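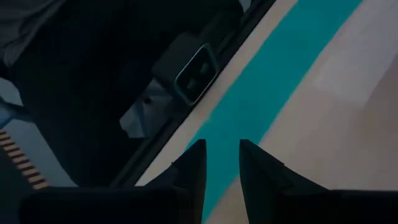 February, 6:40 am

Up before the alarm again. Radiator in the hall knocking since 4, gave up on sleep. Coffee, two slices of toast, no butter left. Must buy butter.

Choir tonight and I still don't have the second verse. Danica wants the alto line by heart, no sheets, and I keep sliding onto the tune the second anyone next to me sings it. Hummed it in the shower. Fine there. Then on the stairs — gone. Wrote the words on the back of the gas bill, that is how we are doing things now.

Bus fund is at 700, so we can go to Lollville in the spring after all. Vasilis says the hall there is freezing and the piano is half a tone flat. He sang there years ago and has not forgiven them. I said bring a scarf. He did not laugh.

Need to call Mom before lunch. She wants to know if I'm bringing the rice dish or the cake and I said cake last week but I have no pan, lent it out and now can't remember who to. Softić bakery maybe? They close at 3 so would have to go on my break. Cheating but who cares.

Later, nearly 8 pm

Back early, half of them out with colds. Got thorugh verse two without the bill! Lost it in verse three insted. Danica raised one eyebrow and went on. Good soup after at her place, lentils, too much cumin, had two bowls.

Forgot the butter. Mom says cake is fine, any cake. Feet cold, going to bed with the big socks.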